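Gallery: The Parcel Weighing Room

Larnness Mail Training Center

The weighing room is where most people at the Larnness Mail Training Center first handle outgoing goods. It serves the packing course, the evening course in small-business shipping, and the short refresher sessions arranged with Bullen, whose counter staff attend in groups of 7. This gallery was prepared for applicants who wish to know what the practical side of the courses involves, and for employers considering a placement. It was last revised in February 2024.

Instruction in this room is limited to light parcels in flexible packaging. Boxed goods, tubes and anything requiring two people to lift are covered in the Zeleke building, which has its own gallery page. The separation was made when the courses were reorganized, and it has allowed the weighing room to keep a simple layout that can be learned in one visit.

Weighing is taught before labeling. Participants are expected to place each parcel squarely on the tray, wait for the reading to settle, and record the figure before the parcel is moved. A parcel that extends past the tray must be folded or turned so that no part of it rests on the table. The instructor may ask for any parcel to be weighed a second time.

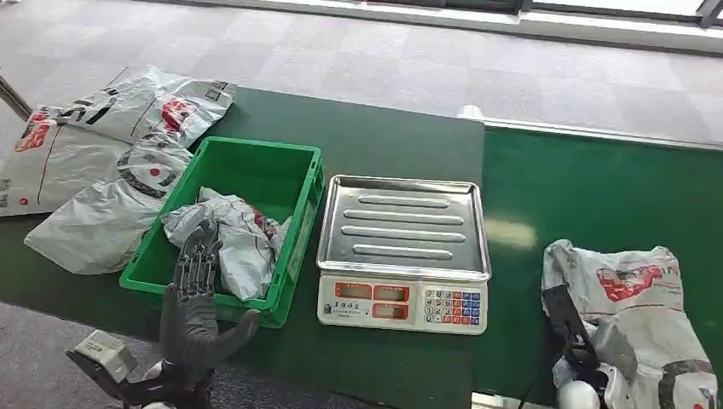 Parcels awaiting weighing are kept to one side of the scale and are taken one at a time. Plastic mailers slide easily, and a tall pile of them will not hold its shape, so participants are asked to keep the waiting pile low and to return any bag that falls to the pile before continuing. The crate is treated as part of the station. It may be moved along the table, but it is not to be placed on the floor or used for personal belongings.

The room holds a practice stock of 136 mailers, which is checked at the end of each course. Mailers are reused for as long as the seams hold and the surface will take a label. Worn mailers are set aside for the folding exercise, where their condition is of less importance. Participants should not bring packaging from home, as the weights used in the exercises are matched to the center's own stock.

Readings are entered on the Volik sheet, a single-page form used in all of the center's shipping courses. The sheet has a column for the first reading, a column for the repeat reading and a space for remarks. Entries are made in ink. A wrong entry is struck through once and the correct figure written beside it, with the participant's initials. Sheets are collected at the end of the session and retained until the course results have been confirmed.

Soft mailers require some attention to handling. They should be lifted by the body of the bag and lowered onto the tray without being dropped. Printed bags present a further difficulty for beginners, who sometimes fix the address label over part of the printing and leave the remainder to be mistaken for postal markings. The label should be placed on the plainest area available, and participants are shown how to turn a bag to find one before it is brought to the scale. 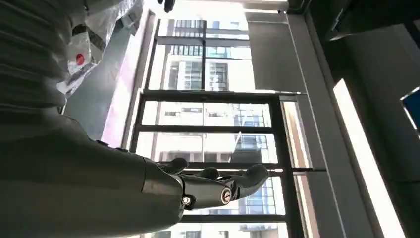

A printed mailer near the windows, with the neighboring residential building outside.

Daylight from the windows is sufficient for reading labels during most of the year. The evening course relies on the ceiling lights throughout. Windows are opened only by the instructor, and they remain closed while the scale is in use, as moving air can disturb the reading of a very light parcel.

Visits and enrollment

Prospective participants may visit the weighing room by arrangement. Visits last one hour and include a short demonstration of weighing and recording. Groups from schools and employers are asked to apply in writing and to state whether any visitor will require a seat or step-free access. The next open session for new applicants will be held in June.

Applications for the packing course should quote course number 966. Those applying for the refresher sessions through Bullen do not need a course number and should contact their own branch. The practical assessment is held in the weighing room and may be taken no more than 2 times in any course year.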